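From: Birger Eklund
To: Jestard film list
Date: 4/10/19
Subject: Re: [jestard] Hedvika's early bit parts

Radoslava Matoušek wrote:
> Does anybody have a complete list of Hedvika Vondráček's work
> before the Stakport series? I have the nurse in the hospital
> picture and the girl on the ferry, and after that I'm guessing.
> Slanina's book says she was in "The Pornov Road" but I've watched
> it twice and can't find her. Is he wrong, or am I blind?
>
> Radoslava

Radoslava, you're not blind, and Slanina isn't wrong either! There are two cuts of The Pornov Road and you have almost certainly been watching the short one, which runs 64 minutes and drops the whole wedding party. The long cut is 98 minutes and she's in the wedding, third table back, arguing with the accordion player. She even gets a line. It's "You promised me a waltz" and she says it like she's been waiting ten years for that waltz. I love it.

I went through my notes last night and here is what I can stand behind. Corrections very welcome.

1. The ferry picture. You have this one. She's credited as "Girl with Suitcase" though the suitcase belongs to the other girl in every shot.

2. The hospital picture. Also yours. Uncredited on the print, but her name is on the call sheet that Vojtěch Slanina reproduces at the back of his book (my copy has it on a fold-out, the paperback may not).

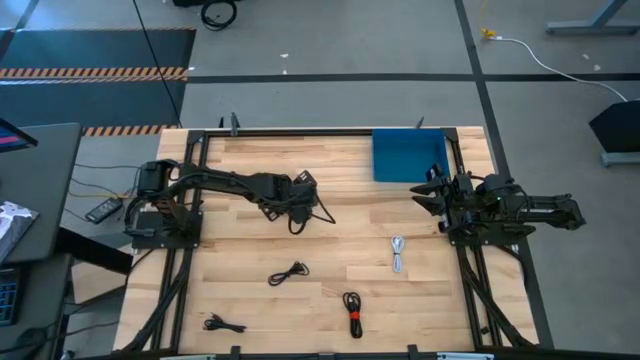
3. The Pornov Road, long cut only. See above.

4. Two episodes of the detective show Inspector Beneš. In the first she's a hotel clerk and in the second, a season later, she's the murderer. Same hairdo. The Inspector doesn't recognize her, which I've always found delightful.

5. A radio play from the same winter. I'm less sure of this. The voice is right, the date is right, but the announcer swallows the names.

About the long cut. Bořivoj Beneš (no relation to the Inspector, he gets asked) ran it at his film club in January and wrote to me afterward that the print is scratched through the first reel and then gorgeous from there on. The wedding was shot at dusk with real lamps and you can see the moths. He counted the guests in the big dance for his program notes and gave up, but the studio paperwork says 736 extras over the whole shoot, so a good part of them must be in that one room. 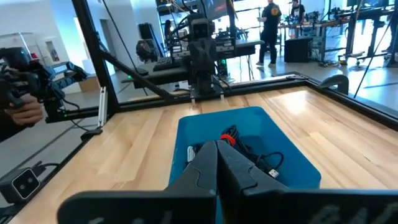

What I'd really like to know is why the wedding went. Slanina thinks the distributor wanted a second feature on the bill and needed the time back. I think it may have been the music rights - the waltz is missing from the short cut's credits, and so is the accordion player. If anyone has the German release, could you check whether the waltz is listed there? It would settle a lot.

One more possibility for your list. In the circus picture there's a woman selling tickets who has her back to us nearly the whole time, and when she turns, it's for maybe a second. I've stopped it there over and over. The chin is Hedvika's. The nose, I don't know. Have a look and tell me what you think before I say anything to Vojtěch, he'll want it in the new edition by supper.

Birger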